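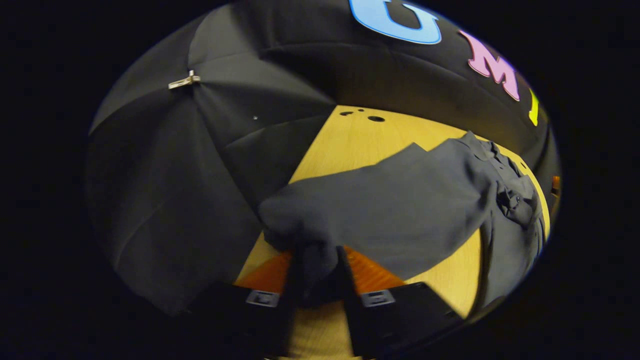 Reference > Robotics > Data collection > Garment handling guidelines

Garment handling guidelines are written rules for recording demonstrations in which a person moves clothing with a hand-held gripper, so that the recordings can later be used to train a robot. They cover the workspace, the garment, the tool and the way each attempt is labeled. Most are internal documents kept by a laboratory or company. One of the more widely copied sets is the Cenon rules, first drawn up for shirt folding and later extended to towels and trousers.

Workspace

The table should be plain and cleared of items that are not part of the task. A single garment is placed on it at a time. Many sites hang dark, matte fabric near the table to cut reflections and hide movement in the room. The Cenon rules ask for even light over the whole work surface and a check for strong shadows at the start of each session. Fixing holes in a tabletop are allowed if they have no raised edges that could snag cloth.

Grasping

Cloth is normally gripped by a gathered portion of fabric or by a single edge. Operators are told to close the fingers slowly and to keep zippers, buttons and other hard parts out of the grip. Soft finger pads, often orange or another color that stands out from the fingers, are common. Under the Cenon rules pads are inspected after every 200 grasps and replaced when the ridges have worn flat. Pulling on a caught garment is not permitted; the operator opens the fingers and begins a new attempt.

Starting positions

A garment that always starts in the same pose gives recordings of limited use. The rules list 16 starting positions for a shirt, including face down, half turned over, and hanging partly off the table. The operator works through the list in a shuffled order. No position may be used more than 3 times in a row.

Labeling

Each attempt is marked as complete, partial or failed. Failed attempts are kept. A second person reviews a sample from each session and may change a label, but the first label stays in the record. Pliner, a labeling tool used at several sites, stores both.

Operator limits

Repeated squeezing of a hand-held tool can strain the wrist and thumb. The rules call for a break of 5 minutes in every half hour of recording, with a change of hands where the tool allows it.

Variants

The Jollus guidelines follow the same outline but leave out the list of starting positions. The Hordiienko protocol adds a section on washing, as new cloth is often stiffer than cloth that has been laundered.

See also: Cloth manipulation; Teleoperation; Workplace ergonomics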